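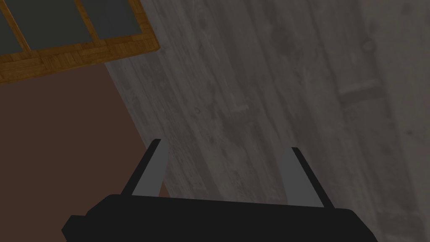

Muriithi wants to know why we keep episodes where the arm never touches anything. He read through the April export list and asked whether they could be dropped before the next training run, as they make up a fair share of the storage and he can't see what the policy learns from them. Answering here so the reasoning is in one place.

Short version: keep them, but tag them. The wrist view with the fingers open and nothing between the pads is the state the policy sees at the beginning of every approach and after every release. In the Flimgate set we trimmed all approach segments to the last second before contact. The resulting policy closed early whenever the plank texture under the gripper had a strong grain line running between the fingers. We never proved the cause. Restoring the full approaches removed most of the early closes, and the other changes in that run were small.

**Setup, wrist camera, sim**

- Simulator build: Valia, same branch as last entry. No physics changes.
- Parallel gripper, two fingers, light gray pads. Start pose fully open.
- Floor: gray plank texture. Second surface: plain reddish brown.
- Lighting preset: dim, even. No spot lights.
- Operator: Teoh in the morning, me after 2 p.m.
- Control: handheld, 15 Hz logging. Camera stream at 30, downsampled on write.

**Collection count**

Total in the set after today: 1878 episodes. Added today: 164, before review. Review isn't finished, so don't quote the total to anyone outside the group.

Rejected so far are mainly episodes with a dropped action stream. The writer keeps saving camera frames when the controller link stalls, and the result looks like a robot holding still on purpose. That is the worst kind of bad data for us, as it is hard to tell from a real pause. Suominen has a check that compares timestamps on the two streams and flags any gap longer than three control steps. It runs on export only. I'd like it to run at write time so the operator can redo the episode on the spot.

**Tags for no-contact episodes**

Proposal, after talking with Teoh:

`approach_only`: operator moved toward the target and stopped on purpose before contact.

`search`: target not in the wrist view at the start, operator moves until it is.

`idle`: no commanded motion for more than half the episode. Excluded from training by default, kept on disk.

`abort`: operator ended early. Needs a free-text note. "Bad" isn't a note.

The old set has a single tag, `empty`, which covers all four of these and also a few real grasps where the object slipped out on lift. Those last ones should be relabeled as failed grasps. I started going through them by hand and got through the first two folders. It's slow, but the gripper width signal sorts out most of it: if the width settles above the fully closed value at any time, something was between the pads.

**Textures and edges**

The long diagonal boundary between the brown surface and the gray planks is a useful stress case from the wrist. High contrast, straight, and it sweeps across the view as the arm yaws. Mosoti suspects the depth head is treating boundaries like that as a step in height. Plausible. To test it, hold the arm path fixed, replay the same actions with the two surfaces set to the same color, and compare predicted depth along the line. Replay is deterministic on Valia if the seed is pinned, so this costs us compute and no operator time.

The plank texture has knots and light streaks. I don't want these randomized away completely. Pratach tried full texture randomization last winter and the policy got more tolerant but noticeably slower to commit to a grasp. For now: random offset and rotation of the plank texture per episode, hue left alone.

Dim preset stays at its present share. The gripper base goes nearly black under it and the pads are the only bright thing low in the view, and the pad tracker handles that well. The case to watch is a light object against light pads. We have almost no episodes of that. Adding it to the list for Teoh.

**Problems today**

1. Controller drift. After a long session the neutral position creeps and the arm yaws slowly with no input. Recalibrated at the lunch break and once again at 4 p.m. Episodes between those two are suspect. I've marked the range in the session log.

2. Camera mount offset. Someone changed the wrist camera pitch in the shared config. Older episodes show a little more of the base along the bottom of the view. The difference is small enough to miss when looking at single frames. The config hash is now written into each episode header, and the loader refuses to mix hashes unless told to.

3. Disk. Kovalchuk volume filled up during the afternoon upload and the job failed without an error code. Moved the raw video to the second volume. Gwynne is asking for quota.

**On the storage question**

Muriithi's concern about size is fair. `idle` can be recompressed hard, and I'd expect that to recover most of the space he is after. The approach segments should stay at full quality, same as grasps. If they are compressed differently, the model can use compression artifacts to tell the two apart, and we'd be training on that.

He also asked if the no-contact share could be set by sampling weight at load time, with everything left on disk. Yes. The loader already takes per-tag weights. It needs the new tags first.

**To do**

- Relabel old `empty` folders, starting from the third (me)
- Timestamp check at write time (Suominen)
- Fixed-path replay, surfaces matched in color (Mosoti)
- Light object, light pads, dim preset (Teoh)
- Quota (Gwynne)
- Check suspect range against controller log before anything from today goes into training. If drift is above the deadband for the whole range, throw it out and collect again.

Weights for the first run with new tags: grasp 1.0, `approach_only` 0.5, `search` 0.5, `idle` 0, `abort` 0. The halves are guesses. Will sweep them once the relabeling is done.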